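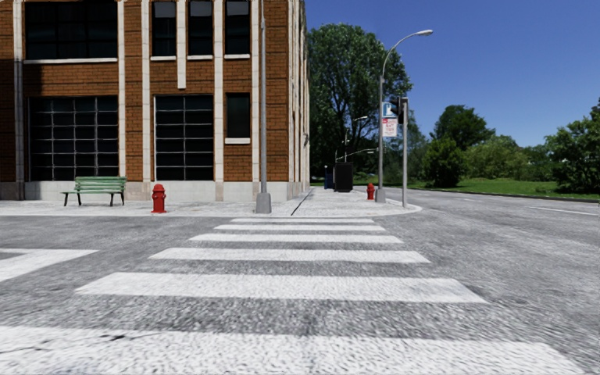 Rullthorpe is a tile-laying board game for two to seven players in which the players build up the streets of a small trading town and then try to collect rent from them. We designed it for the project module in game design. This report covers the rules, the printed components, the playtests and the changes we made after them. The center of the game is the corner plot. A corner building, such as a brick one with pale stone pilasters and a gray stone base along the sidewalk, faces two streets at once, and in Rullthorpe it scores for both. Almost every argument at our test table was over a corner plot, and most of the rules changes described later were made to keep those plots worth fighting for without letting them decide the game.

Group members: Eun-ji Moon (rules and scoring), Oluwaseun Ogunleye (components and layout), Leonor Cordeiro (playtests and this report)
Project supervisor: Aurora Falcão
Submitted: July 23, 2020

Starting point

The assignment was to design a tabletop game that could be taught in one short explanation and that used no dice. We had all played a lot of tile-laying games and had the same complaint about many of them: once a tile is on the table, it is finished. You look at it again when you add up the score and not before. We wanted the tiles to keep their value in question for the whole game.

Our first idea was a harbor game with ships and cargo. Eun-ji wrote a full set of rules for it and we played it twice. It was slow, and the harbor itself did nothing. The part people liked was buying warehouses on the streets behind the docks, so we threw out the ships and kept the streets.

Rules in short

Each player takes the role of a trading family. On your turn you draw a tile, place it so that it touches at least one tile already on the table, and then take one action: build, lease or survey.

Build means you put one of your house markers on an empty plot and pay the cost printed on it. Lease means you play a tenant card from your hand onto a building, either your own or someone else's. If it is someone else's, the two of you split the rent, with the odd coin going to the owner. Survey means you look at the top tiles of the stack, keep one face down for your next turn and put the others back in any order.

Rent is paid when a street is closed, that is, when both of its ends meet another street or the edge of town. At that point every building on the street pays according to its tenant, and the tenant cards are discarded. The buildings stay. A new tenant has to be found for each of them before the street can pay again, and it only pays again if a neighboring street is closed. This was how we kept old tiles in play.

The game ends when the stack is empty. Coins are the score. There are no hidden bonuses.

Components

The final prototype has 196 street tiles, 147 tenant cards, house markers in the player colors, coins, a start tile and a rules sheet. Oluwaseun did the layout for all of it. The tiles were printed on adhesive paper and mounted on gray board, then cut by hand with a steel ruler. This took far longer than we had planned. The cutting also left small differences in size, which do not matter at the start of a game but add up once the town gets wide. By the end of a long game the outer streets do not line up properly. A punched die would solve this, but we could not pay for one.

For the cards we used ordinary plastic sleeves with a slip of paper in front of a used playing card. It made changes cheap. When the rent values were revised we reprinted the slips and did not touch anything else.

The box was a problem until late. The one we bought was the right size for the tiles but too shallow to close over the card tray. Oluwaseun cut the tray down and the cards now lie on their sides.

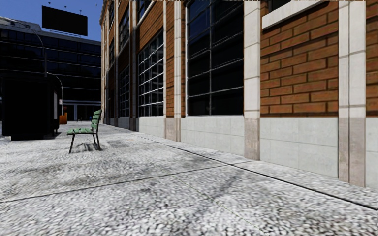
Figure 2. Brick building with pale stone pilasters beside a wide pavement.

Street types

There are 2 kinds of street in the game, lanes and avenues. Lanes are narrow, have cheap plots and close quickly. Avenues cost more to build on and are harder to close, but the rents are higher. In the first version an avenue could only be continued by another avenue tile. This meant that a player who drew none could not take part in the most valuable area of the map. We changed it so that a lane can run into an avenue, and the junction creates a corner plot. That one change did more for the game than anything else we tried, and it made the corner rule necessary.

A corner plot pays when either of its streets closes. If both close on the same turn it pays once for each. The tenant is only discarded after the second payment. We had to write this out in full on the rules sheet, with a worked case, after testers read it in different ways.

The three families of tenants

Tenant cards belong to one of three families, called Kumex, Amaral and Erberg. Kumex tenants pay a fixed rent. Amaral tenants pay more for each other Amaral tenant on the same street, so they reward players who plan a whole street together. Erberg tenants pay nothing on a lane and a lot on an avenue.

We first had a fourth family, which let you move a tenant from one building to another. Testers liked the cards but used them nearly always against the player in the lead, which dragged out the last part of the game. They were removed and the Kumex family was made larger to fill the gap.

Erberg was too strong for most of the project. A player who held Erberg cards and waited for one long avenue to close could win from last place. Eun-ji tried lowering the rent, but then the cards were not worth holding at all. What worked in the end was a holding cost: at the end of your turn you pay one coin if you have any Erberg card in your hand. Players now lease them early and take the risk that the avenue stays open.

Playtests

We tested with other students from our course and with members of the board game club. Celeste Prata, who runs the club evening, also took a copy away and played it without us in the room. We found that session the most useful, because her group had nothing but the rules sheet. They got the start tile wrong, placed it at the edge of the table and ran out of space. The rules sheet now says to put it in the middle.

After each session the testers filled in a short form with open questions. We asked what they had been trying to do, when they had felt stuck, and what they would change. We did not ask them to rate the game, on our supervisor's advice. Her view was that friends give good ratings.

The comments we acted on were these:

The wait between turns was too long with a full table. We moved the tile draw to the end of the turn, so that you can think about your next tile while the others play.

Survey was hardly used. In the first version you only looked at the tiles and put them back. Being allowed to keep one made it a real choice.

It was hard to see who owned what. The house markers were small cubes and got lost on the printed tiles. Larger markers helped, and Oluwaseun made the ground color of the plots lighter.

We did not act on requests for trading between players. We tried it once and it turned a closed street into a long negotiation. Some groups would enjoy that, but it is a different game.

What does not work yet

With seven players the game is too long. The rules allow it and it does not break, but the person who goes last often sees the first few streets closed before having built anything worth having. We discussed giving later players extra coins. Eun-ji made a table of starting amounts, but we did not have time to test it and it is not in the submitted rules.

With two players there is the opposite problem. Both can build in separate parts of town and hardly meet. A smaller stack would probably push them together.

The rules sheet is still longer than we would like. The section on corner plots takes up a large share of the back side.

Division of work and time

The rules were settled later than planned and the cutting had to be done in the last stretch, by all of us. If we did the project again we would test with torn paper for much longer and mount nothing on board until the rent values were fixed. Oluwaseun mounted a complete set before the lane and avenue change, and most of it had to be made again.

We plan to bring a revised version to the club in November, with the starting coins included and a shorter stack for small groups. The files for the tiles and cards are in the project folder together with the rules sheet and the completed tester forms.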